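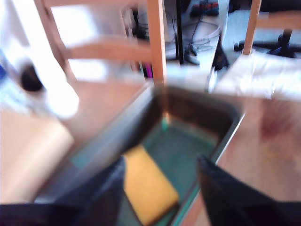
The police came to our street in February, and I would like it noted that I was wearing pants. It was close to midnight and I had been asleep, so this was luck.

There were two of them on the step. The younger one asked if I had heard anything. I said I'd heard the doorbell. She wrote that down, which I found worrying.

What had happened, as far as anyone could piece together the next day, was that somebody had cut the padlocks off 34 storage units over at Zeltside and driven away with a van full of other people's stuff. The van was later found at the end of our road with its doors open and a tuba in it. My neighbor Henrik Meinecke, who reads the local police log the way other men read box scores, had the full account by breakfast and delivered it over the fence in installments.

I rent a unit at Zeltside. Number 8, ground floor, 90 dollars a month to store things I wouldn't pay nine dollars for. I called the office and was told my unit had been opened and "does not appear to have been disturbed." I drove out to look. They had cut my lock, pulled up the door, had a good think, and left. The exercise bike was still there. So was the box of cables. 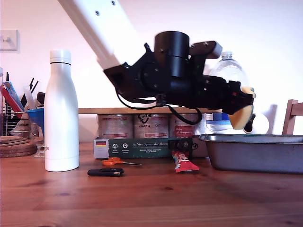 The table at our place, water bottle on the left.

I have been burgled before, years ago, and that was awful. Being judged by burglars is a different feeling — milder, but it stays with you.

The detective who took my statement was patient. She asked for a list of what was missing and I said nothing. She asked for a list of what was there, and that took a good deal longer. Somewhere past the second fondue set she put the cap back on her pen. 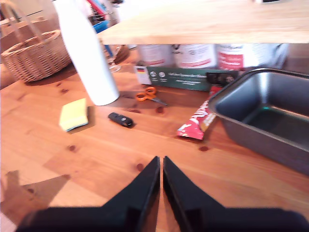
Last updated: February, late evening

They've arrested two people, according to Henrik, and are looking for a third. Most of the tools have been recovered. The tuba belongs to a retired band teacher who got it back within the week and has been playing it with the windows open, so we all know it still works.

I bought a better lock for number 8. It cost more than the bike would fetch.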